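Lostis Robotics Club Opens Its Bin Challenge to New Students

Aug 30, 2026

Hi, I'm Golnar Soltani, and I run the student robotics club at Lostis along with Eduardo Mota. We're opening sign-ups for our second year of the Bin Challenge, and I'd love to tell you what we've been up to (I'll try to keep it short, but I get excited about this stuff!).

The idea is pretty simple to explain and pretty hard to do. Teams write the code that lets a robot arm pick blocks out of one metal bin and move them to another. We call our arm Erik. Each team gets 42 minutes with Erik on challenge day, and the blocks get dumped in fresh before every run, so you can't just memorize where they go. Last year we had 3 teams and I think every one of them lost a whole evening to the same problem – a block lying right up against a wall, where the fingers don't have much room to get in.

Marcus Wojcik, who was on last year's winning team, put it this way: "We had great code for a block out in the open. Then we got one flat along the front wall and we all just stared at it."

We've been setting up practice runs with red and green blocks, and I like to mix the easy ones with the mean ones. A red block all by itself with bare metal on every side is a nice warm-up. A little cluster off to one side is where the arguing starts – which one do you go for first? 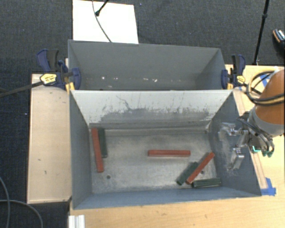 What's new this year

Sepehr Zarei has written a starter kit called Ustavow, so beginners can get the arm moving on their first night without digging through pages of setup. Graça Peixoto is teaching the intro class, and she's very patient with people who have never written a line of code (she taught me, so I can vouch for that). We've also added a sorting round, where teams pick by color for extra points.

How to join

We have room for 70 students, and you don't need any experience. Come alone or bring friends and we'll help you find a team. Practice runs all fall, and the challenge itself is in December in the Quartey Building, open to families and anyone else who wants to watch.

Sign-up forms are at the Lostis front office. Reporters are welcome at any practice – ask for me or Eduardo at the club room and we'll show you around.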